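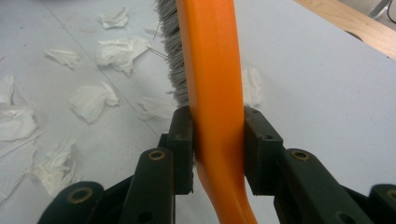
Dustpan and brush

A dustpan and brush is a pair of hand tools used for picking up small amounts of loose dirt from a floor, table or other flat surface. The brush is held in one hand and the pan in the other, and the dirt is swept over the front edge of the pan and carried to a trash can. The two pieces are usually sold together, and in most household sets the handle of the brush clips into or onto the handle of the pan for storage.

The brush is also called a hand brush, a bench brush, a counter brush or a whisk, although a whisk broom in the strict sense is made of bound broomcorn and has no separate head. In some older American catalogs the pan is listed as a dust pan, in two words, or as a crumb tray when it is meant for the dining table.

Parts

The brush

A hand brush has a long handle in line with a narrow head. In molded plastic brushes the handle and head are commonly a single piece. The handle often has a shallow curve, which keeps the knuckles off the surface while the bristles lie flat against it. Many have a hole at the end for hanging.

The bristles are set in the head in tufts. Horsehair and other animal hair are used for fine dust, and stiffer plant fibers for workshop floors. Synthetic filament is the usual choice in low-priced household brushes. Some makers split the tips of the filament, a process known as flagging, so that a coarse bristle will still pick up powder. Stray bristles that stand out from the side of the head are common in used brushes and can be trimmed with scissors.

The pan

The pan is a shallow scoop with a flat or slightly hollow floor, raised sides and a short handle. Sheet steel was the standard material for a long time and is still preferred for hot ashes. Plastic pans are lighter and quieter, but they warp if left near a stove. The depth of the scoop varies. A deep pan holds more and is less likely to spill on the way to the trash.

The lip

The front edge of the pan is its most important part. A hard edge rarely meets the surface along its full width, and fine dirt slips under it. For this reason many plastic pans have a strip of soft rubber along the front. The strip bends under light pressure and closes the gap. It is often made in a color that contrasts with the pan and matches the handle of the brush.

Use

The pan is set down with its open side facing the dirt and the handle raised a little, so that the lip rests on the surface. The brush is placed on the far side of the pile and drawn toward the pan in short strokes. Long strokes throw light material into the air or past the sides of the scoop.
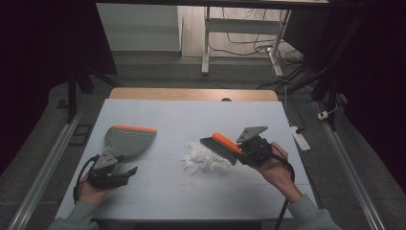

Shredded paper, sawdust and other light debris should be gathered into one heap before the pan is brought in. Paper strips tend to curl and hook on each other, so a heap will move as a mass if it is pushed from low down, and a few pieces are nearly always left behind. These are swept up in a second pass. A thin line of dust that stays in front of the lip is dealt with by moving the pan back slightly and sweeping again, or by wiping with a damp cloth.

On a tabletop the angle matters more than on a floor. A work surface is closer to the elbow, and the pan has to be held steady while it is pushed against. Some users prefer to bring the pan to the very edge of the table and sweep down into it — a method that works with any pan, whatever the state of its lip.

Broken glass can be swept up with a hand brush, but fragments stay in the bristles and the brush should not be used on food surfaces afterward.

Manufacture

Plastic pans are injection molded. The rubber lip is either pressed on as a separate strip or molded onto the pan in a second step. Tufts are put into the brush head by machine, each one folded over a small metal staple and driven into a drilled or molded hole. A trade survey by Danylo Kravets and Marichka Marchuk, which covered the Bovovside works of the Demchenko brush company, gave an output of 1300 sets a day on a line with seven workers. The company's Pludine set was tested to 3000 strokes on a sanded board before the lip was replaced.

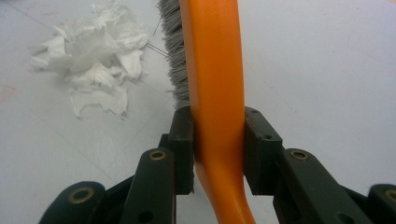 Care and storage

Plastic brushes are washed in warm water with dish soap, shaken out and left to dry with the bristles down. Animal hair should not be soaked. Hair and thread wound around the tufts can be lifted out with a comb.

A brush should be hung up or clipped to its pan. If it is stored standing on its bristles they take a permanent bend to one side, and the brush will then sweep well in only one direction. Rubber lips harden with age and may crack at the corners.

See also

Broom
Carpet sweeper
Crumb tray
Scrub brush
Whisk broom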